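4.2 Black, off-black, and the words in between

Dark colors were where the naming task fell apart. With the reds and yellows people gave one word and moved on. With the darks they wanted to talk. Long answers, lots of taking back. "Black. Well, black-ish. What I'd call stove black." The coding sheet had one box for this and it was too small, so the second half of the interviews have notes running up the margin.

Quick recap of the setup. 30 painted cards, each with a flat side and a curved side, matte on one half and gloss on the other. 27 speakers in Kaltness, all house painters or sign painters or retired from one of those. The cards were mixed from the Flendau range, apart from 6 dark ones which came out of the Plila book, Flendau having dropped its deep browns in March. We don't think the switch matters much, but see the limitations. Each speaker saw the cards in window light first and then under the shop lamp, same order both times. Should have been shuffled the second time. It wasn't.

Flat and matte together gave the most agreement. Speakers said "black" straight off, hardly any pause, and kept to it under the lamp. Flat and gloss was worse, a lot of "wet black" and "piano". Curved was the real trouble. Same paint, same pot, and the word changed as the card turned. Older sign painters had a term for the lit part of a curved dark surface, "the bloom," and used it as if everyone did. The house painters had no such term. They said gray, then corrected to black when asked what color the paint was, which is a different question from what color they saw. Đoàn makes this split between paint talk and seeing talk and we follow it here, though our two groups don't line up with hers all that neatly.

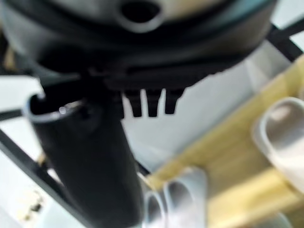 Paint talk is the stable one. Ask what is in the pot and you get the same word back on a different day, in different light, from people who don't like each other. Seeing talk drifts. It goes by patches, and the patches get their own names, sometimes from something outside of color altogether (weather, cloth, fish). Figure 6 is a fair case. Anyone doing paint talk would call the big rounded form black and be done with it. In seeing talk it needs at least two more words, a soft gray for the highlights along the upper curve and then something for the faint pale teal toward the upper right, where the light comes off it. Matte, too, so shine alone isn't what does it. "Black" covers all of that or only the darkest part, depending who you ask and how you put the question. Our question wording was not consistent enough early on. We asked "what color is this" and let the speaker pick the sense. Later interviews ask both.

Once both were asked, the tangle mostly cleared up. Same speaker, two questions, two answers, no sign of discomfort. A few found the second question silly. One refused it.

Borrowed words next. Catalog names show up in paint talk only. No speaker used a Plila name for a patch of light, ever, even the ones who had the book on the bench and could recite from it. Catalog names also get shortened in odd ways, usually down to the number, and the number then behaves like a color word: it takes "-ish", it takes "dirty", it can be "too". "Too 200" was said of a card, meaning too brown. Speakers from outside the trade would presumably have nothing like this. We did not test any.

The teal and green cases need a note. Several speakers put a green word on the lit part of dark cards that have no green in the mix. Anselmo Huaranga, who ran the window sessions, puts it down to the yard wall opposite, painted pale green and getting the sun until noon. Probably right. But the afternoon sessions have it as well, less often, and the lamp sessions not at all. We leave these answers in under seeing talk and mark them with a dagger. Throwing them out would of made the groups look tidier than they are. A speaker who says green is telling us what got to the eye, and the wall is as good a source as the paint.

Neighbors matter as well. Dark cards laid next to the cream one were called black more readily than the same cards laid next to navy. Expected, and long known for gray patches, so no more on it here.

What the dark cards don't give us is a boundary. We had hoped for a line between brown and black that would hold accross both groups. No line. In paint talk it sits where the catalog puts it, and in seeing talk it moves with the lamp. Section 4.3 takes up the browns on their own.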